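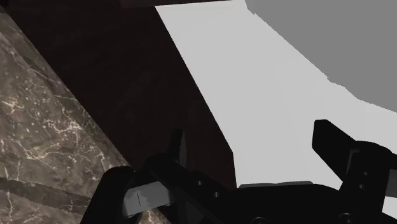 Fig. 1. Simulated gripper view: marble at left, dark wood panel, pale surface behind.

Handout 5: Looking after the gripper on the Modcombe cell
Notes by Annick Gill, for the May group

I'm writing these up the way I say them in the lab, so forgive the rambling. By now you have all driven the simulated cell, and Fig. 1 is the view you'll be working with for most of this session. Next time we do the same job on the real one, and I want the routine in your hands before you go near a hex key.

Start with the fingers. The left one curves up into a hook shape and has a flat, light gray metallic pad on its inner face. Learn to find that pad first every time you open the view. It's the easiest thing to pick out against all that black, and it gives you a fixed spot to work from when you're trying to decide if a finger sits where it should. The right finger is the tall one with the upright paddle. They look different from this angle, and every year somebody files a fault report saying one of them is bent (I did it myself once, and Diane Bergeron still has the printout).

Now the setup on our cell:

Load the Modcombe profile and let it finish before touching anything.
Home the arm, then the gripper. In that order, please!
Open the fingers fully and save a view.
Close them on the test block at the low force setting and save another.
Compare the two with the reference views in the shared folder.

If the closed view doesn't match, check the finger offset before you blame the pads. Nine times out of ten a stale offset from the last group is sitting in the profile. Reset it, home again, save again.

On the real cell we go by cycles. The pads get wiped every 500 and the screws on the housing get checked at every third wipe. Miłosz Domański keeps the log, and the last entry he showed me was at 2,998, so whoever goes first will be doing a wipe almost right away – lucky you. Use the lint-free cloths from Prasell and leave the solvent in the cabinet. Write your initials next to the cycle number, even if all you did was look.

A word on the two small round holes in the central housing. In the simulator they are only part of the model, and you can't turn anything in there. Students ask me what size they are. Go and measure on the real gripper, with the power off and the lockout tag on, and put the number in your notes.

For next time: bring your saved views (open and closed), the offset you ended up with, and one question about the homing sequence. Estrella Ledesma will be running the bench with me and she'll want to see the offset first. If your profile won't load, email Danish Jatoi before class and tell him which station you were on.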